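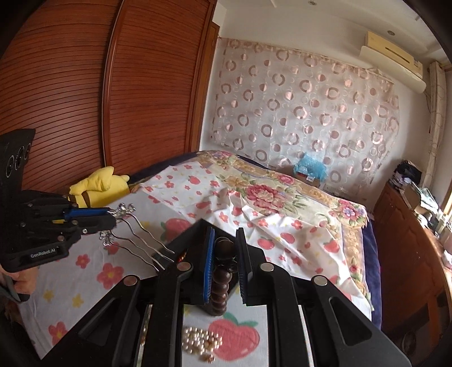

Print this message | E-mail this message | Reply to list

Subject: Re: Draft handling rules, section 4 (small household items)
List: hand-tool demonstrations, working practice

I've read the Traltevitz draft twice now and I still don't see what problem section 4 is meant to solve. Quoting the part I mean:

> 4.1 Each demonstration shall be performed on a clear, flat, plain surface.
> 4.2 One object only shall be present within reach of the grippers.
> 4.3 Flexible objects (chains, cords, strung beads) shall be laid out
> straight before pickup.
> 4.4 The operator shall close the fingers fully before lifting.
>
> We believe these four rules will bring the sort-the-jewelry task in line
> with the bench tasks and make results comparable between sites. Trindico
> has already agreed to them in principle. Comments by the end of June,
> please, after which we will treat silence as agreement.

You can have one comment now, then, so at least it won't be silence.

On 4.1: who sorts jewelry on a clear, flat, plain surface? People dump it on the bed. The bed has a printed sheet with folds in it and a thicker blanket under that. If the finished machine is supposed to work in a bedroom, the rule throws out the bedroom. In the picture with this message the sheet is covered in peaches and flowers and a good part of it is creased. Under 4.1 that take gets rejected before anyone looks at how the bracelet is held, and the bracelet is held fine, upright between the pads.

On 4.2: the same take has pearl-like beads bunched on the cloth, a small ornament already in the tray, and a second gripper with a pair of crystal-topped hairpins at its tips. That is the task. Sorting with one object present is called picking something up.

On 4.3: I'd like to see the person who wrote this do it with both hands in grippers. You'd spend longer laying out the beads than moving them. And if a helper reaches in and does it with bare fingers, you've taught the machine to wait for a helper.

4.4 I could live with if it said what "fully" means. On a round polished bead, fully closed and properly closed are different things. Squeeze hard enough and it shoots out sideways. The Zamani sheet just says "close until the item no longer shifts, then lift," and I have never had to explain that to a new operator.

As for comparable results: the bench study everyone keeps citing used 44 takes, all at one site, all with blocks. I don't know how you get from there to rules for hairpins. I asked for the comparison in May and was sent a slide.

If we must have a section 4, mine would be shorter:

4.1 Leave the surface as it is found. Write down what it is.
4.2 Keep fingers out of the work area once the take starts.
4.3 The tray may sit at any angle but must stay within reach of both grippers.
4.4 A dropped item stays in the take. Do not restart.

The last one matters most to me and it isn't in the Traltevitz text at all. Of the last 98 takes I went through, 12 had been restarted after a drop, with no note. Those are the ones I'd want to learn from, and they're gone. A rule about plain tablecloths won't get them back.

I'm not against standards. I'd like them written by somebody who has tried to get a bracelet into a tray.

Message 2607 in this archive

Comments (3)

Agree on drops. We keep ours at Clakance and tag them. Takes two seconds.

You're being unfair on 4.1. Plain surfaces are for the first week, while operators learn the grip. The draft should say so, though, and it doesn't.

Does "within reach of both grippers" mean without moving your feet? Ours walk around the bed.

Contact the list owner | Copyright remains with the senders | Back to top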